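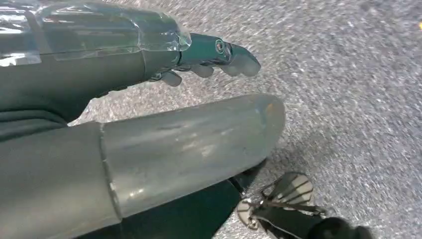
Storage and Shelving > Small parts and returns

Hubcaps on open steel shelving: flat or on edge?
13th December

taipe_parts
We run a small returns area on blue bolt-up shelving (Josier frames, perforated posts, diagonal braces on the ends). Plastic wheel covers come back loose and go on the long shelf with molded parts of every shape. The level is rated 700 lb, so weight is not the issue. Space is. Flat, each cover takes the full depth of the shelf. On edge they roll. What are others doing?

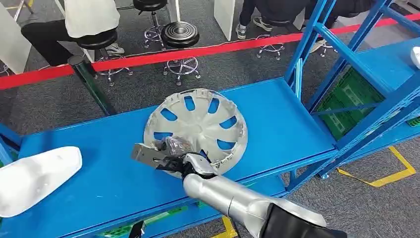 Main shelf, silver cover lying face up, small bag on top of it. White molding at left, green crates on the level below.

graybeam
Flat, face up, one layer. Plastic covers take a set if they lean for a few months, and then the clips no longer seat evenly. I measured a batch stored on edge from November of last year. Four had gone oval enough to reject.

Drodedar
Disagree. On edge is fine if the cover is held at two points. Dividers that hook into the post perforations will do it. A cover that goes oval was leaning against something, or it was near a heater.

graybeam
Mine had dividers. No heater in the building.

Drodedar
What spacing?

graybeam
6 inches.

Drodedar
Too wide for a thin cover. It sits at an angle the whole time. Go to 4 and try again.

lowbay_22
Separate point. The rim on the one in your photo is already scuffed. If that is a return, I would tag it before it goes anywhere near the sound ones. Is the bag the hardware? A bag set loose on a cover will part company with it the first time the shelf is bumped. Tie it through one of the slots.

taipe_parts
Bag stays with the cover, yes. Tying through a slot is easy enough, there are ten of them. Scuffed ones are graded at the bench, not at the shelf. I would prefer to keep it that way.

lowbay_22
Then you are handling every piece twice.

taipe_parts
Correct. It is cheaper than having two people grade to two standards.

Trurkidia
Has anyone suggested the crates? The lattice-sided ones drain and you can see what is in them. Covers nest face to back with a sheet of foam between. We keep 1024 bin locations and the wheel covers are all in crates on the lowest level. Shelf space above is kept for awkward moldings like the big white one, which will never stack on anything.

graybeam
Nesting scratches the face unless the foam is cut larger than the rim. Otherwise no objection.

Trurkidia
Ours is cut an inch over. Some scratching on painted covers, none that I have found on bare plastic.

Drodedar
Crates on the bottom level also means bending for every pick. Depends how often they move.

taipe_parts
Not often. Will try one crate with oversized foam and one run of dividers at 4 inches, same part number in both, and measure the rims in spring. The seating area is just past the barrier belt, so I would also like less hanging over the front edge.

graybeam
Measure them before they go in as well. I did not, and had to use the drawing.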